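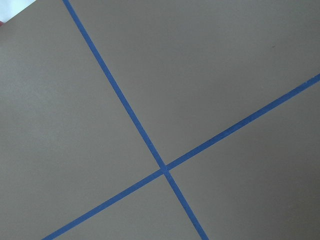 Marietjie Fourie wanted to know why the Mokgate entry still says "village" when the sign on the county road says "town," and could we please settle it before we did anything else. So we did that first, and the agenda went out of order right away. My fault, I was still hunting for my copy of it.

**Town or village?**

I read out both old entries. The earlier one calls Mokgate "a village and post office on Eris Creek, 8 miles below Drerell." The later one has "town, pop. 1,041," with no mention of the creek at all. Marietjie pointed out that the road sign is newer than either of them, and that people who live there say "town" (I say "town" too, and I grew up there!). A couple of folks felt we should stick to whatever the legal status was when each source was printed. We went back and forth on this longer than I'd like to admit.

Agreed: the headword line gives the present status, and the older wording goes in the notes with its source. Same rule for every place in the book.

**Last month's minutes**

Approved with one fix. I had written that Botha is north of the creek. It's south. Sorry, Botha.

**Distances**

This one took up most of the evening. The old gazetteers measured from the depot, the county map measures from the courthouse, and the website where we got our coordinates seems to use the middle of the township, which for Drerell lands you in a hayfield. I drove out there on Saturday to check and yes, it's a hayfield – a nice one, with a pond.

I'd suggested we measure everything from the post office, but that doesn't help with Eris, which lost its post office and then moved up the hill a ways when the
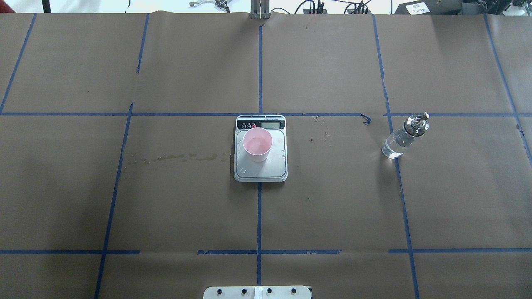
railroad came through on the other side. There are really two Erises, then, and the old books mix them up. One gives the distance to the first and the population of the second. I said I'd write them up as Old Eris and Eris, with a pointer from one to the other, and everybody seemed fine with that.

Agreed: distances by road, from the main crossroads, rounded to the nearest half mile. Coordinates get a line saying they're approximate. Botha has two crossroads and we'll use the one with the church.

**Where the entries stand**

We have 117 places on the list now, up a little from last time thanks to all the creeks. Of those, 15 still have no source besides somebody's memory. I'd like a printed source or a map for each one before we call it finished, but Marietjie said she'd sooner see them in with a note than left out, and I came around to that by the end.

Spelling of "Mokgate" with two t's on the 1-inch map: we're treating it as a mistake. Goes in the notes.

**To do**

- Me: Old Eris and Eris, both drafts. Also fix Botha.
- Marietjie: ask at the Drerell library about the township plats, and whether we can copy them or only look.
- Everyone: pick five entries and check the creek names against the county map.

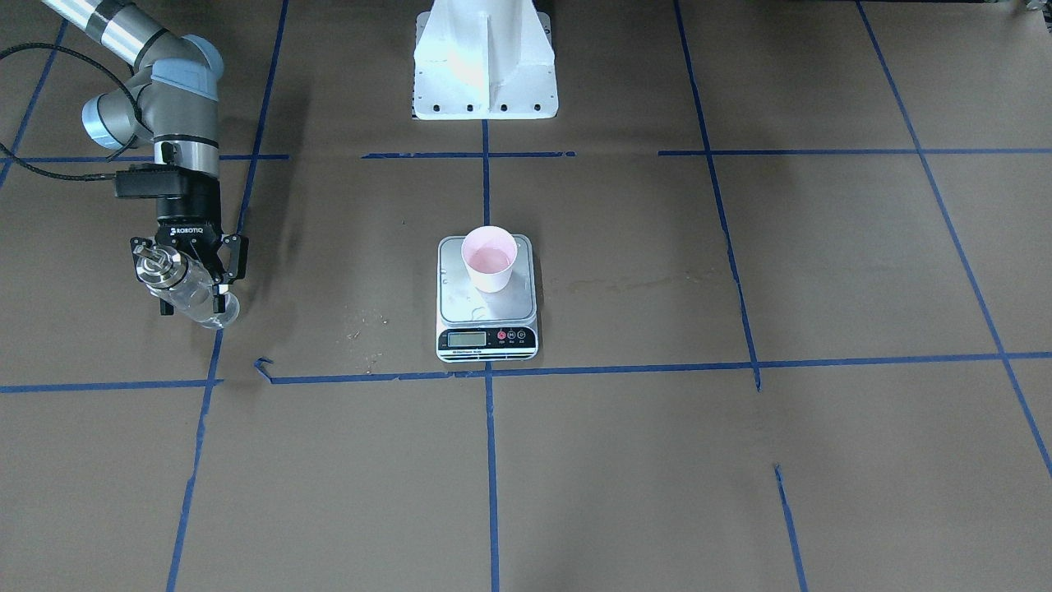

*Tabletop with blue tape grid, kitchen scale and pink cup.*

**Next meeting**

April, same room, 7 p.m. We didn't get to the abbreviations list, so that's first up. Please bring your marked-up pages, even the messy ones.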